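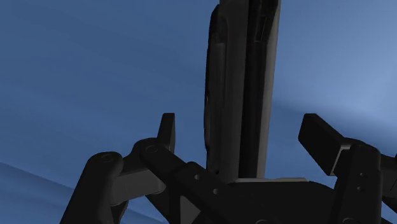
Zineb Shehata's objection to most proposals that cross our desk is that the arm gets three pages and the gripper gets one line. She wrote it in the margin of a budget a few years back, and we have been repeating it to clients ever since, usually to people who would like to hear something more cheerful.

About Kikard

Kikard is a small planning office for factories, packing rooms and workshops that are thinking of buying a robot. We read quotes, draw up budgets and check claims in simulation before anyone signs. We don't sell equipment. We take no commission from the firms that do, and a couple of them have stopped inviting us to their open days, which saves on gas.

The office opened after our founder, Shakuntala Thakur, spent a long stretch in purchasing at a bottling plant and signed for a palletizing cell she later came to regret. The machine did what the brochure said. The brochure had left out the guarding, the air supply, the floor repair and the training, and those came to more than the machine. She still has the invoices in a binder and will show them to you if you ask.

What we do

Most jobs start with a quote you already have. Send it over with a few plain sentences on what you want moved, how often, and what it looks like when it goes wrong. We go through the quote line by line and write down what is missing. Something usually is. Spare fingertips are a favorite. So are cables, mounting plates, software renewals and the hours your own maintenance crew will lose in the first month.

Then we look at the part and the gripper together. Two-fingered grippers are popular because they are simple and the price looks friendly. They may suit your part. We'd like to see that tested before it goes in a budget, especially with anything tall and narrow, or anything that comes in at a slight lean. We build a rough model, run the approach at different angles and see how much room there is for error.

A simulation is a cheap way of finding a bad idea. It is a poor way of proving a good one. Friction in a model is whatever somebody typed in, and dust never gets typed in at all. When a vendor shows you a rendered cell running without a hitch, ask what numbers are behind it and who chose them. We ask the same about our own models, and the settings go in the back of every report so your people can argue with them.

What it costs

A quote review is $385. You get a written answer, normally four or five pages, and a phone call if you want one.

A full plan is $1,537 for one cell. That covers the quote review, the simulation work, a budget for the first year and another for the years after, and a list of questions to put to the vendor before you pay a deposit. Site visits are charged at cost. We don't do "digital transformation roadmaps" and would be glad if people stopped asking.

How we work

We limit ourselves to 20 full plans a year. Shakuntala handles budgets and contracts. Zineb handles simulation and anything with a gripper in it. Both of them read every report before it leaves, and where they disagree the report says so. The plan we wrote for Hegazy went out with 2 payback estimates in it, one from each of them, and the client used the gloomier one.

Some reports end with a recommendation to buy. Mamimico bought the cell we reviewed, at the vendor's original price plus the extras we had found, and kept a person at the end of the line as we suggested. Brotum took our report and bought a better cart and a second scale. We were paid the same for both.

We are skeptical by habit, and it does annoy people. If you have already decided and want a document to wave at your board, there are larger offices that will write you a handsome one. If the payback figure in your quote assumes three shifts and you run one, we would like to see it.

Getting in touch

Email is best. Attach the quote as you received it, including the pages of small print. Please leave the vendor's video out of the first message. We'll ask for it if we need it. October is our busiest month, with everyone trying to spend what is left in the budget, and replies then are slower.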